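Floltell opens grocery packing service for small towns along the Ullotach line 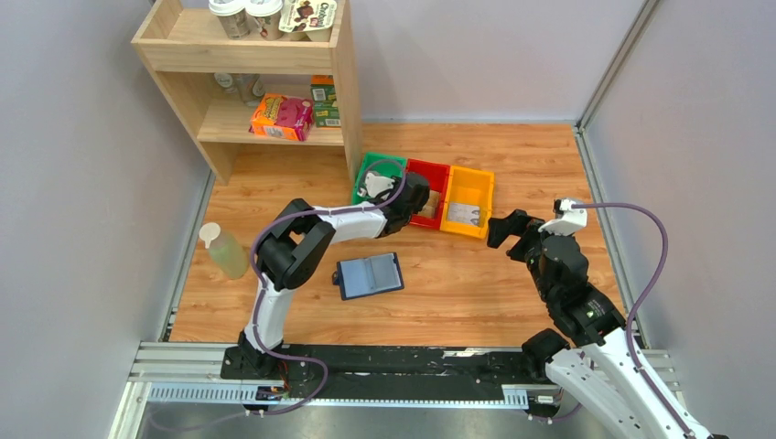

Packaged goods on a wooden shelf unit.

ULLOTACH - Regional grocery supplier Floltell will begin packing and delivering household orders to Ullotach and three neighbouring towns in September, the company said today.

The service will cover Ullotach, Stolelel, Ait Ali and the farm properties between them. Residents will be able to order from a list of 3,000 grocery lines by phone, online or on a paper form left at the post office counter. Orders placed before 2 pm will be packed that evening and leave the depot at 5 am the next morning.

Ullotach lost its last full-size grocery store in autumn. Since then most households have driven to the coast for their weekly shop, a return trip of 172 kilometres. The general store in Stolelel still sells bread, milk and frozen goods, and will carry on doing so. Floltell has agreed to supply the store at wholesale prices and to use it as a pick-up point.

"People in these towns were planning their week around one long drive," said Sunil Fakir, general manager of Floltell. "We already had trucks going through to the mines with half a load. It made sense to fill the other half."

Deliveries to town addresses will cost $4 per order. Farm deliveries will be charged at the same rate where the mailbox is on a sealed road. Customers on unsealed roads can collect from the Stolelel store or from the old goods shed beside the railway platform at Ullotach, where lockers are being fitted, including a bank of chilled lockers for dairy and meat.

Pensioners and concession card holders will pay no delivery fee. There is no minimum order for the first 3 months of the service. After that a minimum will apply to home deliveries only, and the company will publish the amount before it takes effect.

The order list has been put together from a survey of households carried out over winter. Many of those who replied asked for smaller pack sizes, particularly people living alone, and for more choice in long-life milk, gluten-free flour and baby formula. Floltell has added all of these. It has also added pet food and stock feed in small bags, which were the items most often written in by hand at the bottom of the form.

Fresh fruit and vegetables will be bought from growers in the district when they are in season. Citrus and pumpkins will be the first lines supplied locally, with stone fruit to follow in summer. Growers who want to sell through the service can register with the depot and will be paid within 14 days of delivery.

Gwion Gough, who manages the Ullotach depot, said substitutions would be handled by phone.

"If we're out of something we'll ring and ask," Mr Gough said. "If you don't pick up, we leave it off and you don't pay for it. I've had enough strange swaps in my own shopping to know how annoying that is."

Mr Gough said the depot would hire packers and drivers from the four communities served by the new routes. Positions are part time, with evening packing shifts and early morning driving shifts. Drivers need a light rigid licence. Floltell will pay for the licence test for successful applicants who have a car licence and a clean record.

Cardboard cartons and cold packs can be handed back to the driver at the next delivery. Plastic bags will not be used. Customers who prefer their goods packed in their own crates can leave them at either pick-up point, marked with their name.

The company will hold information sessions at the Ullotach hall and the Stolelel store before the service starts. Staff will help residents set up an account, and paper order forms will be available to take home. Session times will be posted on the noticeboard at each venue.

Floltell will review the routes after the first summer. Fakir said the company would look at adding a second weekly run to the Ait Ali end of the line if orders there were strong enough - at present that route is planned as a once-a-week delivery, while Ullotach and Stolelel will have deliveries every weekday.

About Floltell
Floltell supplies groceries and household goods to general stores, work camps, schools and hospitals in inland districts. It is privately owned and operates its own trucks and cold storage.

Media enquiries: Floltell head office, during business hours.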